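The Mahuika Dispatch
Words from the mailroom, October

FURNISHED, WITH FEELINGS

by Ruby-Lee Waaka

The form came back to me for the second time, this time with a sticky note on page five asking me to be "more specific about the trivet." I would like to be more specific about the trivet. It is a trivet. It is round. It was in the drawer when I moved in and I have never put anything hot on it, as I did not know whether I was allowed.

Those of you who rent furnished in this building will know the form. It runs to 18 pages and Brirent calls it the Schedule of Contents, which makes it sound like something you'd find in a museum basement. Every object in the apartment gets a line. Every line gets a condition. The conditions on offer are New, Good, Fair and Worn, and in the years I've been filling the thing out I have never met anybody with the nerve to tick New.

I've been asked by several people on the stairs to write something about it before the fall round of renewals, so this is that. It isn't legal advice. It's the advice of a woman who once lost forty dollars over a lampshade.

First, read the thing the day you get your keys. I know you won't. You'll be sitting on the floor eating noodles out of the carton and looking for the box with the sheets in it. But you have eight days to send in corrections, and after that the Schedule is held to be true, even the parts that aren't. My first one listed a fish kettle. I had to look up what a fish kettle was. For two years I was the legal guardian of a long thin pan that had never lived here, and when I moved down a floor I was asked where I'd put it.

Second, the words. "Fair" is where the trouble lives. To you and me, fair means okay, a bit beaten up, you wouldn't be ashamed of it if your aunt came. To whoever sits in the Brumwood office with the last Schedule in one hand and the new one in the other, Fair means it used to be Good and you did something. If a thing is scuffed when you get it, don't tick Fair and hope for the best. Write the scuff down. "Scuff, left leg, length of a thumb." I have an entire page of thumbs.

Third, soft furnishings. This is the swamp. Hard furniture at least has the decency to stay the same shape from one year to the next. A table is scratched or it isn't. But fabric just sort of goes along with you through life, getting flatter, and at the end somebody in a fleece vest presses on it with two fingers and makes a noise through his nose. There's meant to be an allowance for ordinary wear. What counts as ordinary, as far as I can work out, is the wear made by a person who sits down slowly, one time, in clean pants, and then goes on a long trip.

The color doesn't help. At some point Brirent decided that furnished apartments should look like the inside of an oat, and everything since has come in cream, stone, sand or "natural." I'd love to meet the family they had in mind. I have eaten spaghetti standing up at the counter for years so as not to get into it with a couch.

What I do now is go around once with a notepad, room by room, in daylight (mornings are best on the street side, you get the low sun and it shows up every mark, the little snitch). Then I take pictures. Plenty of them, close up, more than anyone could want. Creases, seams, the underneath of things. You will feel like a lunatic and your phone will be full of upholstery. Put them in a folder with the apartment number on it and mail them to yourself so there's a record of when.

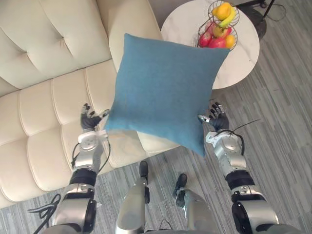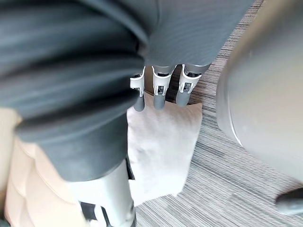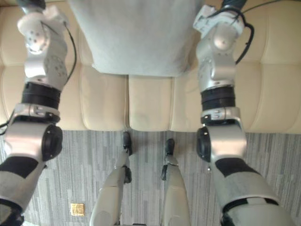 Ruby-Lee Gilchrist disagrees with nearly all of this and has asked for her say, which I promised her in the elevator when I was holding groceries and couldn't defend myself. Her view is that the more you write on the Schedule, the more they read it. She has ticked Good all the way down, every line, every year, initialed it and slid it under the office door, and has never had a cent held back. She says an inspector who sees a page of notes gets interested, and an interested inspector is the last thing you want in your bedroom. She would also like it known that she has a fish kettle, and that it's lovely, and that she had been wondering whose it was.

So there's that solved.

I've thought about her system a good deal and I don't have the temperament for it. I would lie awake. I once confessed to a chip in a soap dish that I had not made and that was, on closer inspection, part of the pattern. But I'll grant her the point about interest. A friend on the top floor attached a drawing of a water ring to her form, to scale, with a key, and they sent a man with a flashlight.

A word on Trellent, as half of you have had the letter. Trellent is the new online version of the Schedule, and from the next renewal you can fill it out on your phone in place of the paper. I tried it. It's all right. It saves as you go, so you can stop halfway through the kitchen and have a lie-down. The drawback is that the comment box takes so few letters that I got as far as "small burn, pre-dates me, see lett" and had to leave it there, sounding like a telegram from a sinking ship. If you have anything complicated to say about your apartment, stay with paper while they still take it. Ask at the desk for the long form. They'll tell you there isn't one. There is, it's in the tray under the parking permits.

The other thing to know about Trellent is that it carries your old answers forward. That's handy if your old answers were right. If they weren't, you'll find yourself agreeing all over again to the thing you've been arguing about since last year, with one cheerful green button. Go through it line by line. Mine had me down for five bath mats. I have one bathroom. I don't know what they think goes on in there.

Also on the subject of lines: the Schedule groups things by room, and the rooms are the ones on the original plans, drawn up before the walls moved. If you're on the courtyard side, your "Dining Room" is the bit of hallway with the coats. The dining table is therefore listed in a place it would not fit. Don't correct this. People have tried. The correction goes to someone who sends out someone to measure, and you'll be home all afternoon waiting.

And please, don't swap furniture between apartments without telling anybody. I know the armchairs on the second floor are better. Everyone knows. But every one of them has a number stapled on the underside, and come spring we had three households turned upside down over a footstool, with people who used to share a dryer no longer speaking. If you want to trade, there's a half-page at the desk, both of you sign it, and the numbers get moved across. It takes a minute and the pen works if you shake it.

For what it's worth, I asked the Brumwood office what becomes of all the Schedules once they've been checked. They go in a cabinet. When the cabinet's full, the oldest ones go in a box, and the box goes to another office, where I like to think someone is reading about my trivet by lamplight.

Long forms are due back by the end of the month, before noon, in the slot and never under the mat. If you'd like somebody to walk around with you while you do yours, put a note in my mailbox with your apartment number and I'll come up in the evening. I bring my own pencil. I won't sit on anything.

The fish kettle is available to borrow. Ask Ruby-Lee, the other one.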